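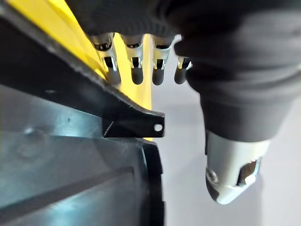

Black fingertip pads on segmented metal fingers.

The second ceasefire map from the Lamrani talks came out on Tuesday, and it differs from the first in one place. The line now runs east of the Hulby pumping station instead of through it. Most coverage treated this as a drafting fix. I think it matters more than that.

The station feeds 11 villages, all on the western side. Under the first map, repair crews needed clearance from both commands. Under the second they need one signature. 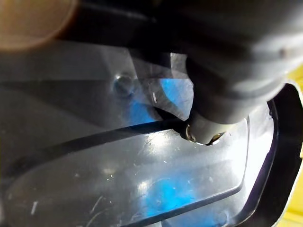

Marwan Nasrallah disagrees. He points out that the access road still crosses the line at Clerngate, so the second command can stop a truck whenever it likes. The annex gives crews a 300-meter corridor there but does not say who checks papers. I had missed that.

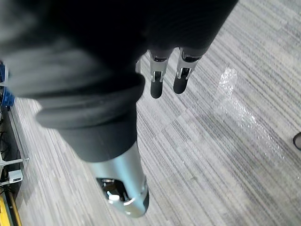
Sleeve and cuff over gray striped carpet.

The monitors' log for October lists 2 repair visits. I will compare it with the next one when it is posted.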